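21 August 2024
Bench notes, caddy task, continued from the April pages

Idris Rees wants 100 accepted episodes of the utensil task before anyone trains on it. I said last time that I'd like to know what "accepted" means first, and I still would. The rule on the whiteboard says the episode counts if the utensil ends up in the caddy. It says nothing about which compartment, or whether the operator fumbled for half the run first. The Vonemgate set had the same rule and I spent most of April throwing episodes out of it.

Got 30 done before lunch, two-handed setup, black cloth on the table as before. Of those I would keep 12 without arguing. The rest are legal by the whiteboard and I don't think they teach anything, except maybe how to hesitate.

Main complaint is that everything goes to the left. Fork, whisk and spatula are all standing in the left compartment, the other two are empty, and the operators have got used to it. If the policy learns "go left" we will get a nice success number and Lloyd will put it on a slide. Move the caddy a hand's width and I'd bet against it.

The ladle is the other thing. Long handle, bowl held way up high, and the grip point on the handle is wherever the operator felt like that time. The left arm mostly just sits low by the caddy. I'm not convinced we need it recorded at all for this task, but the config has both arms and I was told not to touch the config.
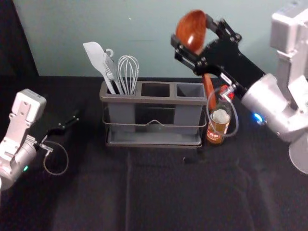

Things to settle before the next batch

Does the compartment matter? If yes, write it in the prompt text. If no, at least start some runs with utensils already in the middle and right.

The small bottle with the orange and white label stays next to the caddy or it goes. Half the Bulleo runs have it and half don't, and the log has no field for it. I have added one by hand (column "extras").

Cloth: the folds run up and down and they shift between operators. Idris says this is free variation. Maybe. I'd call it variation we didn't record.

Husutex export dropped the gripper values again on 2 files. Re-exported, same result, so those two are out until somebody looks at the script. Not me this week.

Will hold the remaining 70 until the rule is rewritten.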